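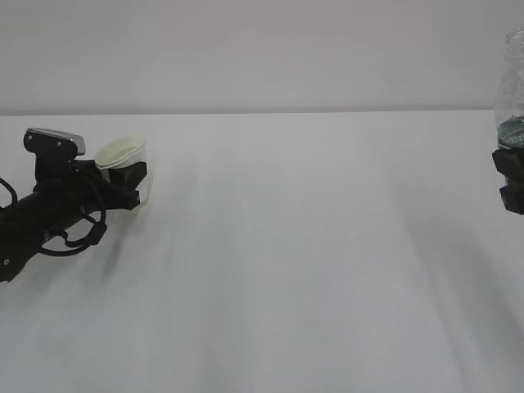 Tremereck Residents' Forum > Building Policy > Shared Laundry Room Hours
Thread status: Open

Duygu Aydoğan (Moderator)
Residents are invited to comment on the proposed change to the laundry room schedule. Under the present rules, the room is open at all hours. The proposal would close it between 11 p.m. and 6 a.m., beginning in September. The building office has received complaints about noise from residents on the second floor, whose bedrooms are directly above the machines. Comments will remain open until the end of the month and will be passed to the management company, Jarkine, in full. Please keep replies on the subject.

northstair_615
I wish to record my support for the proposal. My apartment is one of those affected. The spin cycle can be felt through the floor, and the dryer door is frequently allowed to slam. I have raised this with the office on 3 occasions and was told each time that the rules did not prohibit late use. A closing time of 11 p.m. is generous. Many buildings of this size close their laundry rooms at 9 or 10.

k.harlow
I must respectfully object. A number of residents, myself included, work evening or overnight shifts. I return home at 1:30 a.m. and wash my uniform for the following day. The proposal as written would leave me a short period in the morning, when the room is at its busiest and when I am ordinarily asleep. The lease describes the laundry room as an amenity available to all tenants. I would ask the office to confirm whether it may be restricted without an amendment to the lease.

Duygu Aydoğan (Moderator)
In reply to k.harlow: the lease states that shared facilities are available "subject to posted rules." The management company's position is that hours of operation fall under posted rules. Residents who disagree may request a written explanation from the office.

northstair_615
I have sympathy for those who work late. However, the residents above the laundry room also work, and some of them have small children. Sleep should be given greater weight than convenience.

k.harlow
With respect, clean clothing for work is a requirement of my employment. I do not consider it a convenience.

Pemberley23
May I suggest that the machines themselves be examined before any hours are changed? Washer 2 has been out of level since it was moved for the floor repair. It travels forward during the spin cycle and strikes the wall. The Nastero units on the opposite side are much quieter. If the feet were adjusted and rubber pads placed beneath them, a large part of the complaint might be resolved at modest cost. I would also note that the door closer in the corridor has needed attention for some time.

northstair_615
The pads were proposed last year and nothing was done. I would not wish to see the matter postponed again on the same grounds.

Pemberley23
That is a fair point. Both measures could be adopted together, with the hours reviewed after the machines have been leveled.

ozgrove
I have read the thread with interest and would like to offer a compromise. The dryers appear to cause less disturbance than the washers. Could the washers be closed at 11 p.m. and the dryers left available until 1 a.m.? This would at least allow residents to finish a load that was started in the evening. At present a person who begins at 10:30 would have to carry wet laundry upstairs.

k.harlow
I appreciate the suggestion, but it does not assist anyone who arrives home after 1 a.m. -- I would be left with a dryer and nothing to put in it.

northstair_615
I cannot agree that the dryers are quiet. It is the dryer door that wakes my household. If the door were fitted with a softer catch, I would be prepared to reconsider.

Duygu Aydoğan (Moderator)
Thank you to all who have commented. The office has asked Özkan, the firm that services the machines, to inspect Washer 2 and the dryer doors. Its report will be posted on this board when received. The office has also been asked to provide the number of residents who regularly use the room after 11 p.m. Those residents may write to the office privately if they prefer not to comment on this board.

A separate question has been received regarding detergent left on the folding counter. Kindly start a new thread for that subject.

ozgrove
Will the proposed start in September be delayed until the report has been posted?

Duygu Aydoğan (Moderator)
The start date has not been changed at this time. I have forwarded your question to Jarkine and will post the reply under this thread.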